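La parada de emergencia no es un diagnóstico

En octubre, en la célula de montaje de reductoras que Hornix explota en Damidville, una pinza cerró sobre un engranaje que no estaba donde el programa suponía. El brazo no se detuvo. El control de fuerza registró un valor dentro de tolerancia, la secuencia siguió y la pieza entró ladeada en el eje. Veintinueve conjuntos después, una operaria notó el ruido en el banco de prueba y pulsó la seta. El parte de incidencia dice: «parada de emergencia, causa: atasco». Casi todo lo que me interesa discutir está en esa línea.

El atasco fue lo último que ocurrió. La causa, según la reconstrucción que hizo Yamila Gaete con los registros de par, fue un desfase entre la posición enseñada y la posición real del plato, introducido al cambiar el paño de la mesa por otro más grueso. El cambio no figuraba en ninguna parte. No hacía falta permiso para hacerlo y el sistema no tenía modo de saberlo. La célula llevaba 2 turnos trabajando con una referencia vertical falsa, y en ambos el indicador de estado permaneció en verde.

La respuesta habitual del sector ante un caso así es añadir un sensor. Orent, que suministra el software de supervisión, propuso exactamente eso: una segunda medida de altura y un umbral más estrecho. No me opongo a la medida. Me opongo a que se presente como solución. Un umbral más estrecho habría detenido la célula por el paño, y también por cualquier variación de temperatura en los dedos, por la holgura del eje de muñeca y por la viruta. Al cabo de un mes alguien lo habría ensanchado para cumplir el plan de producción, otra vez sin anotarlo. He visto ese ciclo completo en instalaciones de tamaños muy distintos.

El problema de fondo es que tratamos el agarre como un suceso binario. Hay pieza o no hay pieza. En un engranaje recto pequeño, de módulo fino y agujero central, esa información sirve de poco: los dedos pueden cerrar sobre la cresta de un diente o sobre el valle, y la anchura medida cambia lo suficiente para confundirse con el error de posición. Si el control acepta ambos casos - y tiene que aceptarlos, o no montaría nada - acepta también una parte de los agarres defectuosos.

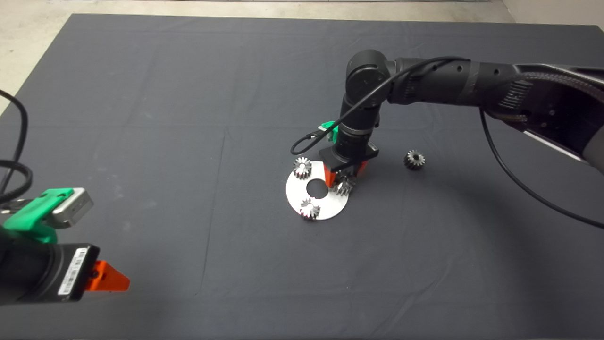

A esto se suma la cuestión de los rechazos. Una pieza apartada del lote por su acabado es, para un operario, evidentemente distinta. Para un control que sólo mide anchura y fuerza es idéntica a las demás. En la célula de Damidville la zona de descarte quedaba dentro del alcance del brazo, y la separación entre lo válido y lo descartado dependía por completo de una coordenada. La misma coordenada, conviene recordarlo, que se había desplazado.

Appiah, la empresa que audita la seguridad de la planta, cerró el expediente como incidencia de calidad, sin riesgo para las personas. Formalmente es correcto. Me parece, sin embargo, una frontera mal trazada. La operaria metió la mano en el banco de prueba para retirar un conjunto bloqueado cuyo eje conservaba par residual. No hubo lesión. La norma interna exige esperar 40 segundos antes de abrir la guarda, y el registro muestra que esperó. Pero la exposición existió, y la originó un defecto que el expediente clasifica en otra carpeta.

Propongo algo más modesto que un sensor nuevo. Primero, que cualquier cambio físico en la superficie de trabajo obligue a repetir la toma de referencia, con bloqueo del arranque si no se hace. Segundo, que el parte separe en campos distintos el suceso que detuvo la máquina y la primera desviación conocida, y que el segundo pueda quedar abierto hasta que alguien lo investigue. Gaete ya ha redactado el formato. Ocupa 2 páginas y Hornix lo tiene pendiente de aprobación, con la objeción de que alargará los cierres de turno.

Los alargará. El parte actual se rellena en menos tiempo porque no pregunta nada que el operario no sepa ya en el momento de pulsar la seta. Mientras siga así, el histórico de la célula seguirá mostrando una serie de atascos sin relación entre sí, y el próximo cambio de paño tampoco aparecerá en él.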